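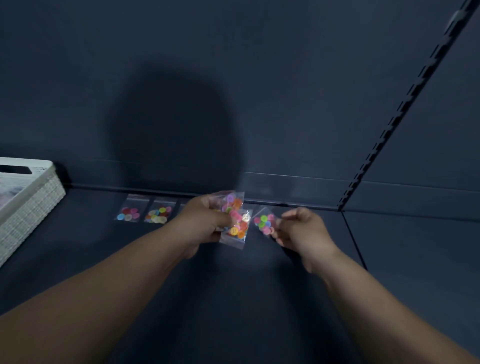

The button people of Jistville

4/29/25

Start with the shirt. Everyone has one. Good shirt, nice collar, missing the second button down, so it hangs at the back of the wardrobe for three years and then goes to the charity shop, where nobody buys it either. Same reason.

Lev Harasym thinks this is daft and will tell you so at length. He runs Bilyk, a haberdashery on the steep bit of Hirnlow Road in Jistville, two doors up from the chip shop. Narrow frontage, green awning, a bell that sticks. His aunt had it before him. She sold wool mostly, and the buttons were a sideline, kept in biscuit tins under the counter.

Now the wool is the sideline.

"People come in with the coat over their arm, looking guilty," he says. "Like they've brought a sick dog to the vet."

Mostly they want a match. Mostly there isn't one. The factory that made the button stopped making it, or dyed the next lot a shade off, and you could hunt for a month. Harasym's advice is to give up on matching altogether. Change the whole set, or put the odd one at the bottom where it tucks in. Or go the other way: pick something loud and sew it on the collar where everyone can see it. Cuffs are good for this too.

He has strong views on thread. Polyester for coats, doubled, waxed if you can be bothered. Cotton is fine for a blouse. And leave a shank, please leave a shank, that little stalk of thread between the button and the cloth. Lay a matchstick across the top of the button, sew over it, pull it out, wind the slack round underneath. Takes 90 seconds once you've got the knack. Without it the cloth puckers and the thread saws itself through by winter.

Then there are the four-hole arguments. Cross or parallel lines? Parallel, he says. A cross rubs where the threads meet. His aunt was a cross woman all her life and they never settled it.

What's odd is how young the customers have got. When I was there a lad of maybe seventeen came in for toggles, knew exactly what size, paid in coins and left. A girl wanted a mixed bag for a denim jacket she was covering, sleeve by sleeve, and she was in no hurry at all. The mixed bags are popular. Brights go first, then anything with a bit of pearl to it. Brown doesn't sell. Brown has never sold, accordng to the aunt's old ledgers, which he keeps by the till and reads when it's quiet.

The trade itself is harder going. His main supplier, Uvetti, won't take an order under 200 cards of one design, which is a lot of toggle for a small town. So he buys up what other shops leave behind. Last September a draper's along the coast shut and he drove over with the back seats down, came home with 800 cards of stuff from the sixties and seventies, most of it still wired on. Leather football buttons. Glass ones shaped like daisies. Tiny ducks. He's keeping the ducks.

There's a mending evening now as well, upstairs, £2 on the door, and tea is included. Bring what's broken. It began as a way to use the room and it's grown into something a bit rowdier, there was a row about zips the night I went. I took the shirt, the one with the good collar. I was shown the matchstick thing by a retired bus driver with hands like spades and the neatest stiching I have ever seen. Mine was not neat. It held, though, and I've worn it since.

Harasym would like a bigger shop, or says he would. There's an empty unit at the bottom of the hill, flat access, proper window. He's been to look at it more than once. The rent is silly. And the tins wouldn't fit under the counter.

Bilyk is on Hirnlow Road, Jistville. Closed for lunch, and the bell does work if you push hard.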